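Visit to the Felora works, Plerness

Our group went round the Felora footwear plant on 19th December, the last visit before the Christmas break. The tour took most of the morning and was led by Yaroslav Tkachenko, who runs the finishing hall and started there as a packer.

Felora makes comfort shoes and the insoles that go in them. The site employs nearly 300 people. Cutting and pressing have been done by machine for years, and we walked through both quite quickly. Most of the time was spent in finishing, where the robot arms went in last January.

The arms handle the insoles between the press and the packing benches. Each one picks up an insole, turns it and sets it down for the next stage. Until last year this was all hand work, and Mr Tkachenko said it was the job people most often asked to be moved off. A shift meant reaching across the bench with the same arm for hours, and sore shoulders and wrists were common.
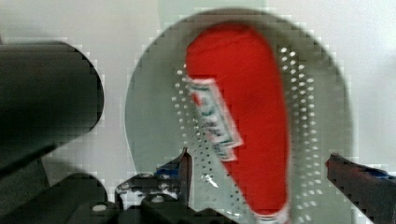

There were 10 people on that line before. There are now five, and the others went to sample making, repairs and the warehouse. The firm says there were no redundancies. One woman I spoke to had moved to repairs and liked it, though she missed sitting with her old bench mates. Another had stayed on the line and now looks after two arms. She clears jams, changes the gripper fingers and decides what to do with anything the system rejects. She had a fortnight's training and a small rise, and thought the rise should have been bigger.

Soft materials are still the main difficulty. An insole bends when it is gripped, and thin ones can fold. The settings have to be changed for each style, and the operators keep their own notebook of what works because the supplier's manual, from Kallatano, covers only the basic shapes. A batch of 1000 is worth setting up for. Short runs still go to the hand bench at the far end, which was busy when we passed.

Someone asked about breaks. These used to be taken together when the line stopped. Now they are staggered so that the arms can keep running, and the canteen is quieter as a result. The shop floor representative, Đorđević, has asked for one shared break a day to be brought back. It will be discussed in January.

We finished with tea and questions in the training room. Visitors need closed shoes, and ear plugs are handed out at the gate. Parking is at the rear, off the Plerness road.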